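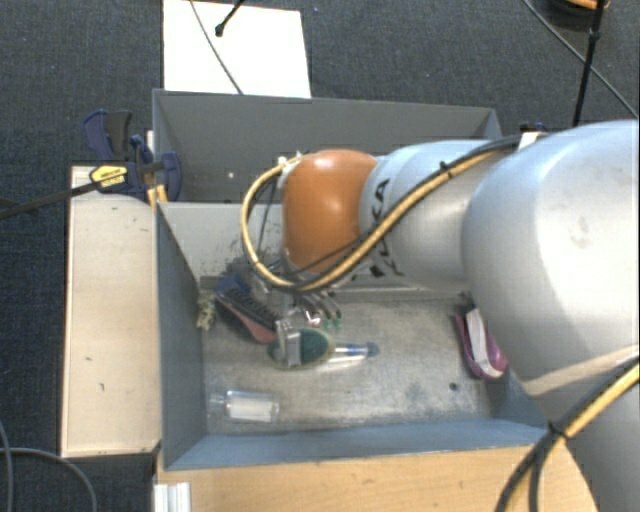

How long should a beginner spend on rhythm reading before pitch is added? Seven weeks, at one short session a week, has worked for the groups I teach.

Last updated: 27 July 2022
2 min read

The sequence I use is called Karaki. It starts with crotchets and rests on a single line, clapped at 72 beats per minute. Quavers come in at week three. Dotted rhythms wait until week six, as pupils who meet them earlier tend to hold every long note by guesswork.

Each session has six lines of four bars. Pupils clap a line, say it, then write it out from memory in pencil. The writing step is slow and I have tried dropping it — error rates at the next session went up, so it stayed.

Pitch begins on the treble stave with G and E only. I don't use letter names printed inside the noteheads. Pupils read the letters and ignore the position, and the habit is a nuisance to remove.

The full set is 117 cards, sorted by metre. Compound time is still thin. I plan to rewrite the 6/8 cards in October, with the bar lines spaced further apart for the younger classes.

4 comments
2 shares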